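Search this site
Type and press Enter

Speaker notes: Making a weekly music programme when you are not a radio person
Parisa Kordestani
Stidley Community Arts Evening, Sep 17, 2026

14 shares · 3 comments

Note before reading: I write my notes in full sentences, because English is my second language and I lose words when I am nervous. I will not read all of it. The parts in brackets are for me.

OPENING

Good evening, and thank you to Lleucu Lloyd for the invitation. She asked me to speak about the programme which I make with Kamran Fallahi. It is called Loud Kitchen, and it is about heavy rock and metal, mostly old, sometimes new. Each programme has one long conversation with a musician, and between the parts of the conversation we play records.

I must say at the start that neither of us studied radio. Kamran repairs boilers. I work in the accounts office of a school. We began because we argued about records in the car, and his sister Marjan Vahidi, who was sitting in the back, said that we should argue somewhere else.

(Wait here. If they laugh, drink water.)

I will talk first about how we choose a guest, then about the conversation, then the editing. After that I will play you two short pieces of sound, and at the end there is time for questions.

CHOOSING THE GUEST

In our first year we wrote to famous people. We wrote very polite letters and received very few answers. The answers we did receive came from managers, and they wanted to know how many listeners we had. At that time it was a number I did not like to type.

Then Kamran had a better idea. He took the sleeve of a record by Zivutus, a band which many of you will not know, and he read the small print on the back. He did not look for the singer. He looked for the person who played the organ on one song. Her name is Cremilda Falcão, and she played on that record for a single afternoon. She answered us the same evening. The conversation was so good that we cut it into two programmes, and still today it is the one which people write to us about.

So my first advice is to read the back of the record. Look for the second guitarist, the person who mixed the sound, the one who drew the cover. They have often waited many years for somebody to ask them a question. They also remember more than the singer does. A singer has told each story so many times that the story has become smooth, like a stone.

My second advice is to listen to everything before you write the letter. I mean all the records, also the weak ones. In the letter mention one small thing which you truly noticed. To Cremilda I wrote about the last chord on side one, where she holds one note longer than the band. She told me later that it was a mistake, and that the producer liked it and refused to record it again.

(Slide: back of the record sleeve.)

THE CONVERSATION

We prepare 11 questions. I don't know why this number, it was so the first time and we kept it. We usually ask five or six of them. The others stay on the paper, but they help us because we are not afraid of silence when we know there is something on the paper.

For the first question we never ask about the beginning of the career. It is the question everybody asks, and the guest becomes tired in front of your ears. We ask about a particular room. Where did you rehearse? Was it cold? Who had the key? People begin to see the place again, and after that the rest comes by itself. With the drummer of Cistulberg we spent twenty minutes in a garage in which the band could not stand upright. It explains a lot about how he plays.

Kamran and I have one rule between us. The person who knows less asks the question. When he knows too much about a record, his questions become small lectures, and the guest can only say yes. I do the same with the bands I loved at school. We have a sign for it under the table. He touches my foot, or I touch his, and the lecturer must stop.

We also disagree in the programme. I think this is allowed, if it is about music and if it is done kindly. When we spoke about the third Zivutus album, Kamran said it was their best and I said it was a record for people who sell carpets. We received many letters. Most were on his side. I have listened to it again since then and I must admit that the second half is better than I said. The first half is still for carpets.

If the guest says something about another person which could hurt, we ask again after the recording if we may keep it. Half of the time they say no. I was sorry about it in the beginning, as these were sometimes the best sentences. Now I am not sorry. Three of our guests came back a second time, and I believe this is the reason.

(If Kamran is in the hall, ask him to tell the story of the bass player and the ferry. Not longer than three minutes.)

EDITING

Here I have to speak slowly, because it is my part of the work and I like it too much.

A conversation of two hours becomes a programme of fifty minutes. In the first months I removed every "um" and every breath. The people sounded like railway announcements. Marjan listened to one and asked me if the guest was ill. Now I take out only the places where I get lost myself. If a guest looks for a word and then finds a beautiful one, I leave the looking inside.

I listen three times. The first time I walk and do not touch anything. The second time I sit with a pencil and write down the minute when my thoughts go away. The third time I cut. Do not cut in the evening after work. Everything seems boring in the evening, and you will throw away good things.

About the music between the talking: we play whole songs when we have permission, and otherwise we describe them. To describe a song is hard in any language. I try to say what the instruments do and in which order, and I leave out words like "epic" or "legendary". The small label Nisbet gave us permission for everything they have released, and for this I thank them each time.

In August we passed nearly 3,000 downloads for one programme. For a big station it is nothing. For us it was a strange day. I looked at the page, closed it, opened it again, and telephoned Kamran, who was under a boiler and could not talk. It was the programme about how the live album by Cistulberg was made, with the sound engineer as the guest. Again a person from the back of the sleeve.

Some people have asked if the growth changed us. The only change is that there are more letters. I answer all, but slowly. A few are angry. When somebody is angry about a ranking of albums, I write back and ask for their own list, and then we read it in the programme. This has given us some of our most faithful listeners.

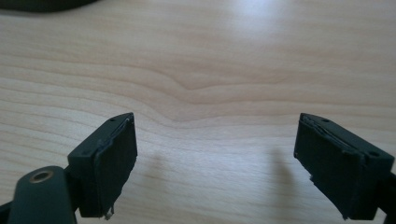
Category: Music and Radio

SOUND EXAMPLES

(Check the volume before the talk. Last time it was too loud and a lady in the first row put her hands on her ears.)

The first piece is from our programme number 8. You will hear me ask a question that lasts almost one minute. Please notice how the guest waits. At the end he says "yes", and there is nothing more he could say. I kept this piece to remember it. The question contains his answer already, so I left him no work.

(Play first piece. Do not speak over it.)

The second piece is with Cremilda. My question has four words: "Who had the key?" She speaks for six minutes and I have cut it to two for this evening. She begins with the key, goes to the landlord, then to the landlord's dog, and then she arrives at the reason why the band stopped. I did not know that story and I could not have asked for it.

(Play second piece. Afterwards wait a little before the next part.)

THINGS I WOULD DO DIFFERENTLY

I would write down the spelling of every name on the day of the recording. We once put a wrong name on the page of a programme and it stayed there for seven weeks. The guest was too polite to tell us. His mother told us.

I would make the programmes shorter in the first year. We thought a long programme shows respect. It also shows that you could not decide.

I would keep the complete recordings from the beginning. The first four are lost. I had saved only the finished versions, and now one of these musicians has asked me for the full conversation for his daughter, and I had to say that I don't have it. Please keep yours, and keep a second copy at the house of somebody else.

And I would begin earlier. For two years we said "when we have the time". We still don't have the time, we record after supper.

QUESTIONS

(Possible questions and short answers, so I don't search for words.)

Does it cost a lot? Less than Kamran's records cost. We pay for the website and for coffee.

How do you divide the work? He writes to the guests and finds the records. I edit. We both prepare the questions, separately, and compare them afterwards.

Will there be newer bands? Yes. We have a young group from Stidley in the next series. I have heard the songs and the singer is very good, although the drums are too far away for my taste.

What do I say if the guest does not want to talk? I say thank you and play a record. It happened once. After the record he talked for an hour.

Is the third Zivutus album good? (Look at Kamran. Let him answer.)

Thank Lleucu again. The list of programmes is on the table near the door, please take one.

Related items
Cremilda Falcão: one afternoon at the organ (part one)
Cremilda Falcão: one afternoon at the organ (part two)
Cistulberg live: the engineer remembers
Listeners' lists: your albums in your order
New on Nisbet: what we are playing this month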